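# Collecting Demonstrations for Computer Assembly with a Two-Finger Gripper

Project report, Entwistle laboratory course, second term. Submitted 2 Mar 2019.

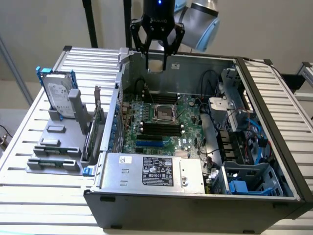

Our group had the task to build a set of examples from which a learning system can copy simple assembly steps on a desktop computer. We did not train the final model ourselves. The training is done by the Vokent group in the same department, and they will use our data together with their own. Our part was to plan the tasks, to record the examples, to check them and to write the labels.

## 1. Choice of tasks

In November we made a list of all steps that a person does when he or she fits parts into an opened tower. The list was too long, so we kept only three kinds of step:

- placing a memory module into its slot
- placing an expansion card and bringing its bracket to the side wall
- sliding a hard drive with its rails into the drive cage

We left out all cables. A cable changes its shape each time it is touched, and our supervisor advised us to keep this for a later group. We also left out the processor. The pins are easy to bend, and we had only one board that we were allowed to use.

The three tasks are different in difficulty. The drive is big and easy to hold, but it must go in straight, or the rails will catch. The memory module is thin, and the last push needs more force than one expects. For the card, the difficult moment is at the end, when the bracket and the edge connector must both be in the correct place.

## 2. Working place

The tower lies on its side with the cover taken off, so that the gripper can come from above. The loose parts stand in a grey plastic fixture to the left of it. In our first plan the parts were simply laid on the table, but the white slats have gaps, and a memory module could tip into a gap when the fingers closed. With the fixture, every part has one known pocket and stands in a direction that the gripper can reach.

The fixture went through two versions. In the first version the pockets for the memory modules were too tight, and the arm lifted the whole fixture together with the module. In the second version we made them wider and gave each entrance a small slope.

## 3. Recording

The arm was moved by a student with a hand controller, and the program Curnent saved the joint positions, the opening of the fingers and the camera pictures. One recording is one part, from the pocket to its final place. We worked in pairs – one person drove the arm and the other wrote the notes and returned the parts afterwards. We changed places after each 60 recordings, as tired drivers made slower and less regular movements.

We made 2739 recordings in total. After checking, 1469 were accepted. This is less than we hoped. The most common reasons for rejection were:

1. The part was touched by hand during the recording.
2. The driver stopped for a long time above the tower before going down.
3. The part was released too early and did not sit fully in its place.
4. The start or the end of the movement was missing in the file.

For the third reason we had a long discussion. Some of us wanted to keep these examples, because a learning system may also need to see mistakes. Finally we moved 55 of them into a separate folder with the label "released early" and did not count them as accepted.

## 4. Labels

Each accepted recording has four marks in time: fingers closed, part lifted, part above target, part released. At first every student put the marks by feeling, and "above target" was the worst one. Two students could disagree by more than a second. We then wrote a rule: the mark is set at the first picture in which the part has stopped moving sideways. After this rule we labelled all older recordings again, which took almost two weeks.

## 5. What we would change

We would write the labelling rules before the first recording. We would also change the position of the tower a little between sessions. In our data it stands almost always in the same place, and the Vokent group has already told us that this may be a weakness. A second model of tower would be useful too, with the drive cage on another side.

The recordings and the label files are stored on the department server in the folder Sundodance. The notes of each session are in the same folder as plain text.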